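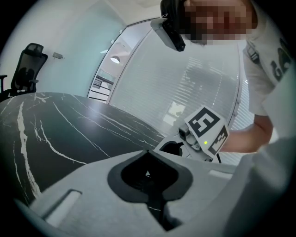
Helge Lindholm wrote:
> I keep reading that the heron means patience, but my grandmother
> said that a heron on the roof was a warning of a death in the house.
> Which one is older? And does it matter if the bird is seen alone?

Dear Helge, dear list,

I think both are old, and they come from different places. In the notes I collected near Kongkaew I have 59 short stories with a heron, and only 5 of them speak of death. In all of these the bird stands on a building. When it stands in water, people told me it means waiting, or sometimes a guest who comes late.

For the bird alone I can't say much. One woman told me that a pair is luckier, but her sister did not agree — they argued until dinner.

I would be careful with the Luvero book of bird symbols. It gives one meaning for each bird and no sources. The chapter on the crane seems to be mixed with the heron, see page 7.

Could you write down what your grandmother said, in her own words if possible? I would like to add it.

Best regards,
Osix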